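Automation / Purchasing

Zisteo to buy two-arm benches for phone sorting line

18 July 2018

Zisteo has approved the purchase of two-arm robot benches for its phone returns line in Pillai, with delivery planned for December. The order covers the arms, grippers, enclosures and a stock of spare fingers. It does not cover software, which the company will budget separately.

The returns line receives used handsets and cases, which are sorted by hand and passed on for grading. Zisteo plans to move the picking and turning steps to the benches and leave grading with its present staff. Mean throughput on the manual line is 603 items per shift. The purchase plan assumes 388 items per shift from the benches in the first quarter of use and 600 after that.

Trial work is being done on a bench with a pair of small arms mounted at the front corners of a walled table. Test items are set out on the tabletop, some of them overlapping, and the arms work from opposite sides.

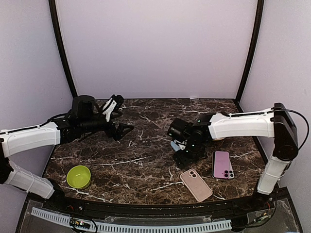
Drirar, which bid for the same contract and lost, said in a written comment that overlapping handsets were the wrong place to economize, and that a buyer should price a feeder that separates items before they reach the arms. The feeder would add to the first invoice, it said, but would reduce the number of grip types the bench has to support.

Zisteo considered a feeder and put it on the list for the second budget year. Floor space at Pillai is limited, and the present conveyor would have to be moved to make room for one. The purchasing team also wanted failure data from overlapping items before setting a specification.

Wear parts take up a larger share of the budget than in earlier plans. The first draft treated gripper fingers as a maintenance item to be ordered when needed. The revised version holds 400 fingers in stock, with the reorder point to be set after the first quarter. Cables that run along the outside of the arm links are listed as a separate line, with replacement at fixed intervals.

Two-arm handling is the main reason the price per bench is higher than in the single-arm quote. A phone lying flat offers little for one gripper to hold, and the plan calls for both grippers to work on the same handset during turning.
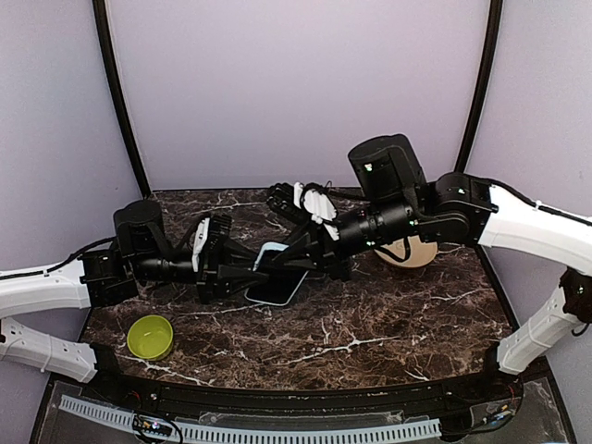 Cycle time for that step is the figure the supplier, Gekix, has been asked to guarantee. Under the draft terms, the final payment is held until the benches reach the 600-item rate over a full shift, with bare handsets and cased handsets mixed. Items dropped or set down face up count against the total.

Installation will be staged. One bench goes in beside the manual line first, and the others follow once the acceptance run is signed off. Power and network drops for all positions will be installed at the same time. The training budget covers line operators and one maintenance technician per shift.

Recent items
Conveyor replacement at Pillai moved to next budget year
Leasing or buying: service terms for small robot arms
How to estimate spare parts for gripper fingers
Gekix revises warranty on joint motors

Contact the news desk | All rights reserved | Back to top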